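Search this repo
Go to file

# gindlow-freebies

Hi! I'm Loredana Tedesco and this is my slightly obsessive list of free food samples, grand openings and menu launches around Gindlow. It started as a note on my phone and got out of hand (it's a CSV now, so you can sort it by suburb, which I do far too often).

## What's in it

Roughly 3,000 rows, one per giveaway. Each row has the shop, the suburb, what they were handing out, the start time and whether you had to sign up for anything to get it. I've left out "free with purchase" deals, as they drive me up the wall.

The biggest chunk comes from the Stestitari bakery café, who put on a tasting whenever the menu changes. Their July launch has 30 rows all by itself, one for each flavour of toastie! 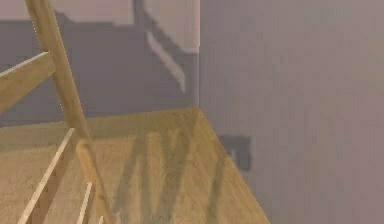 Seating gets its own column, `seats`, and it's the one people write to me about. I fill it in with 0 for standing only, 1 for stools or a bench, and 2 for proper chairs with a back. A wooden chair with a slatted seat and a broad back rail is a 2, no arguments, even if you'd rather have a cushion. Plastic chairs are a 2 as well. Milk crates are a 0, sorry Partington.

## Known problems

- Start times before 9 am are a bit dodgy, I was copying them off posters
- Drallix ice cream shows up under 3 spellings and I've only fixed two
- "Savoury" and "savory" are both in the `type` column, so search for both

## Using it

Grab `freebies.csv` and open it in whatever you like. Go ahead and share it, just please don't pass my notes off as shop advertising. If you spot a giveaway I've missed, open an issue and tell me the suburb and what you ate (and whether it was any good, I'm nosy).

We use cookies to remember your settings. Accept | Manage cookies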